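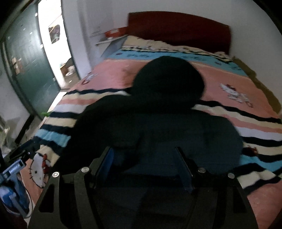 Session 5: reading a map of who uses what

Notes to go with the slides. Bring the Usurville handout back next time, preferably without coffee on it.

## Where the numbers come from

Most maps of drinking, smoking and cannabis use start life as a household survey. Someone knocks, or rings, or sends a link, and asks a stranger whether they have done a certain thing in the past month. The stranger then decides how much they trust a stranger. Everything after that is arithmetic.

Our worked case is the Usurville survey of adult drinking. It got 1,392 completed replies across four districts, one of which, Skodby, supplied 363. Skodby duly came out as the darkest patch on the map and has been trying to live it down ever since. The local paper went with "Booze Capital", which at least fitted the column.

## Three questions that sound alike

- Have you **ever** had a drink?
- Have you had one in the **past year**?
- Have you had one in the **past month**?

The first mostly measures how long people have been alive. The last is the one to use for current habits, but it minds very much when you ask. The Usurville fieldwork ran through December. I leave you to work out what that did to the past-month figure.

## Shading

The map-maker has to chop a smooth run of percentages into bands. Move one cut-off by half a point and a district goes from beige to alarming. Two districts on either side of a line may be closer to each other than to anything else in their own band.

Look at the key before the colours. If the key has no numbers on it, only "low" and "high", you are looking at decoration.

## Rates, totals and Sales

A big place has more drinkers because it has more people. This ought not to need saying, and every year it appears in an essay as a finding. Divide by the adult population, and check that it is the adult population; toddlers bring the rate down nicely.

The column headed Sales on your handout is a separate matter. It records what was sold in a district, to anybody, including the coach parties who stop for Sukerano, the local sweet wine, and take it home to regret elsewhere. Survey answers usually come out lower than sales would suggest. Some of that gap is visitors, some is waste, and a good deal of it is people remembering three glasses as one.

## Small groups

Skodby looks sturdy enough until you split it by age and sex, at which point a few of the boxes are nearly empty and one family wedding could move them. Gifty Laryea's rule in the seminar group was to grey out any box she wouldn't bet her own lunch on. I've seen worse rules in print.

## For next time

1. Redraw the Usurville map with equal-width bands, then with equal numbers of districts in each. Hand in both.
2. Write the caption for each, 40 words at most, no puns on "spirit".
3. Find a published map of smoking or drinking and say which of the three questions it used. If you can't tell, say that, and say where you looked.
4. Essay plan, up to 900 words. Footnotes count. They counted last year as well.

Plans go in the tray outside my door, stapled.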